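## Pridska Cast Iron Bread Pot

I've been baking in the Pridska since October and I still get a little thrill every time the lid comes off! It's a heavy, round pot with a shallow base, so you can slide the dough in without burning your knuckles (my old one got me every single time).

- Weight limit for dough: up to 4000 g
- Base and lid both work as skillets
- Comes seasoned, but give it one more coat of oil

The lid fits snugly and keeps the steam in, and the crust gets that deep crackle I love. Rye does great in it too. 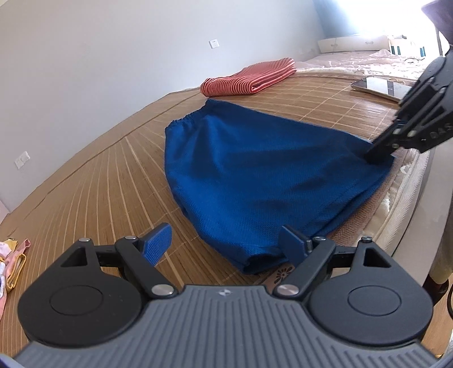

Wash it by hand, dry it right away and rub in a few drops of oil while it's still warm. Spare lid knobs are stocked under part 117.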